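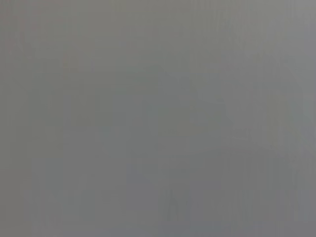
Good evening, and thank you for coming out to talk about dry ingredients, which I could happily do all night! My whole subject is getting flour, oats, sugar, salt and baking powder into a bowl in the right amounts and making them into one thing before any milk or egg goes near them. Look at the gray on the screen for a second, how it gets paler toward the upper right and you can't find the place where it changes. Soft all the way across, no hard line in it. I'd love you to keep that in your head, as that's how your dry mix should look before you go on. If you can point to where the cocoa stops and the flour starts, keep stirring.

(Pause. Let the people at the back find chairs.)

Who I am. Short version only. I bake for the Belville Saturday table and I teach the beginners' evenings at Mollinville with Sowmya Pinto, who is sitting over there and will correct me. Before that I made bad muffins for nine years. Tell the salt muffin story if they look awake, skip it if we started late.

The salt muffins: one batch, 8 muffins, all the salt in two of them. I'd tipped it in last, given it one lazy turn with a spoon, and poured the milk straight on. My neighbor got one of the two. She was very kind about it, and she drank a lot of water.

So, mixing dry. Whisk, don't spoon, if you own a whisk. Go down the side of the bowl, across the bottom and up again, and turn the bowl a little with your other hand every few strokes. Baking powder likes to sit in small lumps, so rub those between your fingers first, or push it through a tea strainer. Brown sugar is worse. Break it up by hand before it meets anything else. (Do the hand motion, people like the hand motion.)

Ask: who sifts? Hands up. Ask one of them why. Usually it's "my mother did," and that's a perfectly good reason, I say it myself.

Now choosing a bowl. Bigger than you think! I mean it, go up a size. Most of the flour on my floor over the years came from a bowl that was just big enough. You need room for the whisk to travel and room for your wrist. Steel is light, you can tuck it in the crook of your arm, and you can drop it. Ceramic is lovely for bread dough, it stays put on the counter, and I use Ludger Hellwig's big old brown one every winter (he would like it back). Glass lets you see underneath, so it's a nice one for teaching children.

If somebody asks about plastic bowls: fine, go ahead, wash them well, they hang on to butter.
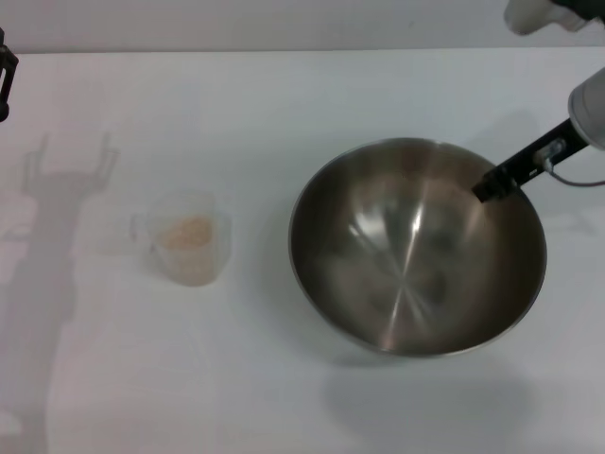 Measuring by cup gets a bad name and I want to defend it a little, with the people here who own scales looking at me sternly. A cup works very well as long as you treat it the same way every time. The little clear one on the left is my kind of cup: you can see through the side where the level is, and you can see that the top has a slight mound to it. That mound is what I want to talk about. Give it a gentle shake and it settles, push it down and you've made room for more, and then you've changed the recipe. So fluff, spoon, shake flat, read the line with your eyes down at the same height as the cup. Bend your knees. And keep the big wide steel bowl right beside it, close enough that you aren't carrying a full cup across the kitchen, with a bit of bare table in between so your hands have somewhere to go.

(Everybody bend knees. Heather Sheehan did this so well at Miltgate in June that the whole row joined in.)

See-through cups with a line are for reading, so don't fill them to the rim and scrape. For scraping you want the metal kind that holds its amount exactly at the top. Back of a knife, one pass, over the jar so that what falls goes home. I'd say have both. If you can only have one, have the scraping kind for flour.

How far off can you be? We tried it in class. Six people, same bag of flour, same cup, then every cupful went on the scale. The difference between lightest and heaviest was over two tablespoons. Same cup! Jérémie Leblanc had packed his like a sandcastle and was very proud of it. Then everybody did it again, fluff and spoon, and you could hardly tell them apart. I still get excited about this.

Scale people, your turn now. Yes, weigh your flour. Set the bowl on, press zero, pour. The light steel bowls are good for this too. Don't weigh a pinch of salt on a kitchen scale though, most of them can't feel it. Use the spoon.

Order of adding, if there's time: flour first as a bed, then the small things scattered over it so they don't land in a pile, then sugar, then anything chunky once the whisking is done. Oats after the whisk. Nuts and chocolate after that, tossed with your hands.

Handing over to the tables. Each one gets a bowl, a cup, a whisk and a bag of flour. Pairs are best. Teresa Horgan has the aprons and the recipe sheets, the ones dated 2/27/19; older ones have the wrong amount of baking powder, so please swap if you brought yours from home. Ask me anything while we're working, and wash hands at the sink by the door.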